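Notes for Week 4: From What the Camera Reports to What the Arm Should Do

Welcome back. Last time we ended, rather abruptly, in the middle of coordinate frames, and several of you asked afterward whether we would ever get to the part where something gets picked up. We will, today, on paper at least, and then in the lab session you get to watch your own code try it. Please read these notes before you come to the lab. They are longer than I meant them to be, but most of the extra length is made of things I wish I had written down for last year's group.

The exercise for this block is tray sorting. Small industrial parts sit in trays on a table, and your program has to decide which part to move, which arm should move it, where the fingers should close, and what to do if the world no longer looks the way you thought it did. The lab code is called Kenow, and you should already have it on your machine from the setup sheet. If you don't, do that first, and do it at home, where the download will be a good deal quicker than on the lab network!

1. Where we are in the stack

It helps to keep four layers in mind, though the borders between them are fuzzier than my chalk lines make them look. Perception turns pixels and depth values into a list of objects with poses. The task planner looks at that list and chooses what to do next. The motion planner finds a path for the arm that gets it there without hitting anything. The controller then follows the path, many times a second, correcting as it goes.

Each layer hands something to the next one, and most of the bugs you will meet in this course live in the handing over. A perception module that reports a pose in the camera frame, talking to a planner that expects the table frame, will give you a beautiful, smooth, collision-free motion to entirely the wrong place. The program will not complain. It has done exactly what you asked.

So, the habit I want you to pick up this week: every pose you pass around carries the name of its frame. In Kenow the pose type has a field called frame_id, and you are allowed to leave it blank, and I would like you never to do so. (I lost a whole afternoon in June to a blank one. I had written the module myself.)

2. Reading a detection

A detection in Kenow has five fields you care about: label, pose, extent, region and score. The label is a class name such as button_green or wheel_small. The pose is the object's estimated position and orientation. The extent is a bounding box aligned with the object, given in meters. The region says which tray or which open area of the table the object was assigned to. The score runs from 0 to 100 and is the detector's opinion of its own work.

Please be a little skeptical about that last one. A score of 86 does not mean the detector is right 86 times out of every hundred. It is a number that tends to be higher when the detector is right, and that is really all we have established about it. If you want a probability, you have to calibrate, which means collecting detections with known answers and looking at how the scores line up with the truth. We will do a small version of this in Week 6.

The default threshold in the lab code is 79. Anything below it is dropped before the planner hears about it. Try moving it down and watch what the planner does with the extra candidates, then move it up and see which real parts quietly disappear. Write down both results, and keep the log files. You will want them for the report.
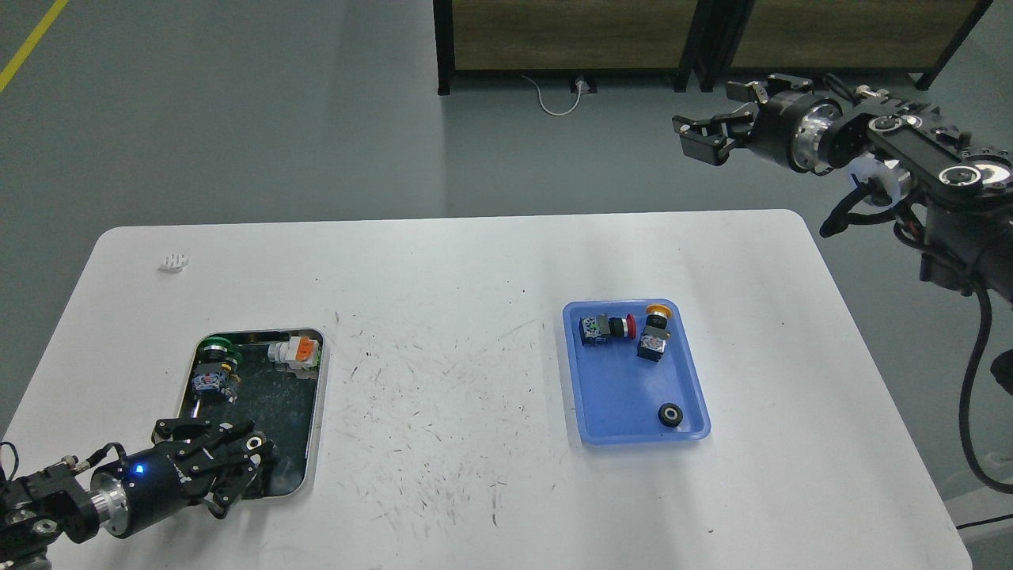
Region assignment deserves a paragraph of its own, as it looks trivial and causes more trouble than nearly anything else in the block. Kenow takes the center of the object's extent, drops it straight down onto the table plane, and asks which region polygon contains that point. For a part lying flat in the middle of a tray this works very nicely. For a part leaning on a rim, the center may land close to the polygon's edge, and a small error in the pose is then enough to move the part, in the planner's mind, from the tray to the table. On the next cycle it moves back. The planner, poor thing, sees an object hopping in and out of the tray and keeps changing its plan.

The usual cure is hysteresis. Once an object has been assigned to a region, require stronger evidence to take it out than you required to put it in. A margin on the polygon is the simplest version: shrink it a little for entering, grow it a little for leaving. You could also smooth over several cycles, but then you pay for it in delay, and you have to decide what should happen when an object really has been moved. I lean toward the margin. You may argue with me in your report, and I will enjoy it.

3. Choosing a grasp

A push button is an awkward object in the most useful way. It has a round head at one end and a body of quite another shape at the other, so a grasp that suits one end may be hopeless on the other. It is also rarely kind enough to be standing up. Your grasp candidates therefore have to be written in the object's own frame and only then turned into table coordinates with the current pose. If you write them in the table frame, they will be correct for exactly one arrangement of parts, which will be the one you tested.

For a parallel gripper, a candidate needs a closing direction, an approach direction and an opening width. Reject it if the width is greater than the jaws allow, if the approach passes through the tray wall, or if no arm configuration reaches it. Do the checks in that order, please. The width check costs almost nothing, and inverse kinematics costs quite a lot, so you want to have thrown away as many hopeless candidates as you can before you get to it.

For a multi-fingered hand things are less tidy. We will not plan each finger separately. The lab code offers 4 preshapes, and you choose one along with a wrist pose; the fingers then close until the measured joint effort passes a limit. A preshape is a compromise, of course, but it brings a search over a great many joint angles down to a short list, and the fingers adapt somewhat to the object as they close. When you choose a wrist pose, check the whole hand against the tray, with the fingers in their open position. Students very often check only the closed hand and then wonder why the thumb has met the rim.

4. Two arms, one table

As soon as there are two arms, you have a resource to share, and the resource is space. The simplest safe rule is a lock on each region: an arm must hold the lock for a tray before any part of it enters the volume over that tray, and it gives the lock back only when it is fully out. This is slow. One arm will spend a lot of time waiting politely. It is also easy to reason about, and I would like everybody to get it working before trying anything cleverer.

Do watch for deadlock. If arm A holds the left tray and wants the right, while arm B holds the right and wants the left, they will both stand there until the end of the session. Fix an order for the locks and always take them in that order, both at the start of the move. You met this in your operating systems course, in a different costume.

The cleverer approach is to plan both motions together in time, so the arms can share a region as long as their bodies never come too close. The Dirkbridge planner does this, and you can switch to it by changing one line in the configuration file. Before you do, look at the planning times for the locked version, so that you have something fair to compare with.

5. Closing the loop

A plan is made from a picture of the world that is already old by the time the arm starts moving. How old is something you can measure, and I would like you to: subtract the image time stamp from the time of the first motor command, and log it on every cycle. If the clocks on your two machines disagree, you may get a negative number, and then you will have learned something valuable about clocks.

Re-detect before the final approach. The arm itself may hide the part from the camera at that point, so the tracker needs a rule for objects it cannot currently see. Missing is a different state from hidden, and the code should treat it differently. If the arm's own model says it stands between the camera and the last known pose, keep the object and let its uncertainty grow. If the view ought to be clear and the object is not found there, drop it and replan.

6. For the lab session

Bring your logs from the threshold experiment and a short written description of your region rule. In the session we will replay the Wundthorpe recordings first, without any hardware moving, and only groups whose replay runs cleanly will go on to the arms. Keep the speed setting where you find it, and have one person at the stop button for as long as the motors are enabled.

The report is one per group, and the outline is in the De Graaf folder with the other templates. Include one case where your system failed, with the log lines that show which layer the trouble started in. A failure you can trace will earn you more than a clean run you can't explain, so don't hide the messy ones from me.

Reading for next time is the section on trajectory timing in the course reader. You may skip the proof on a first pass, but do try the two exercises after it.

Notes last revised 4 October 2020.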